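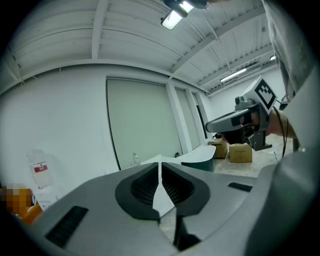
Try picking up a grape using two rulers, one in each hand. Squeeze too softly and it slips away, squeeze too hard and - splat! - you have grape juice. Robots have exactly the same trouble, and that is why people who build robots spend so much time thinking about fingers.

At our shared workshop, Sushil Saxena and the rest of us have been building grippers for a project we call Skirnine. A gripper is a robot's hand. Ours get by with 2 fingers each, and you would be surprised how much you can do with those (buttoning a coat is not on the list, I'm afraid).

Look closely at the finger pads and you'll find thin grooves, a bit like the bottoms of your sneakers. Grooves help a pad hold on to things. We went through 3 kinds of pad in January before we found one we liked, and my favorite lost because it kept dropping spoons.

Then there is the white cube with the blocky black pattern. A computer can spot a pattern like that through a camera and work out where the cube is and which way it is tipped, so it knows where the gripper is, too.

Before a robot gets its new hand, a person holds the gripper and moves it. Picking up a cup, say, or passing a sponge from one gripper to the other. The computer can learn from those movements, but it needs plenty of practice. Last time we did the cup 48 times, and my arm was very glad to stop for a sandwich.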